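Technology > Machines at Work > Chores

Can a Machine Pack a Box Yet?

Closing a cardboard box takes you a few seconds. You look at it, fold the lid over, and push the flap in. For a robot, each of those steps is a separate problem.

The first problem is finding the box. A robot must work out where it is, how big it is, and which way it is turned. If the box sits a little crooked, the robot has to turn its gripper to match. A gripper is the robot's hand, and many have only two fingers.

Practice often starts in a simulation. This is a computer model of a room, with a model robot inside. Dropping a simulated box 705 times costs no cardboard.

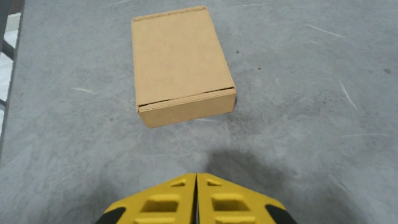
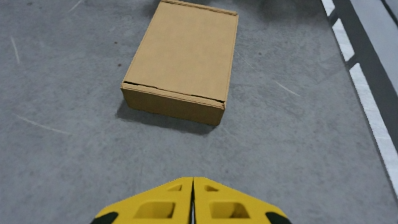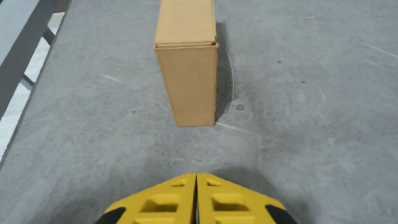
The first three are close views of a box and yellow gripper fingers. The last one shows the table and both arms. 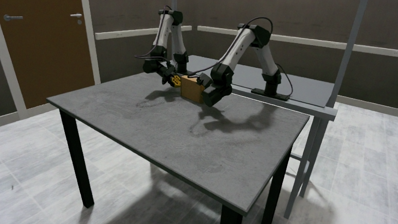 The second problem is touch. Cardboard bends. Press too hard and the side caves in. Press too lightly and the flap springs back up. Your skin senses this without any planning. A robot needs sensors or a very good guess.

The third problem is two hands working together. One arm may have to hold the box still while the other moves the lid. If one arm is late, the box slides.

Timo Hinrichs tests packing robots at Werkusley. In one test, his robot was given 120 real boxes and failed on 30 of them. "Most of those were bent at a corner," he says. "A person would not notice the bend."

So can machines do chores yet? Some can, when the job is always the same. A dishwasher is a machine that does one chore well, but it cannot load itself. Folding shirts and clearing a messy table are still hard - every shirt and every mess is different.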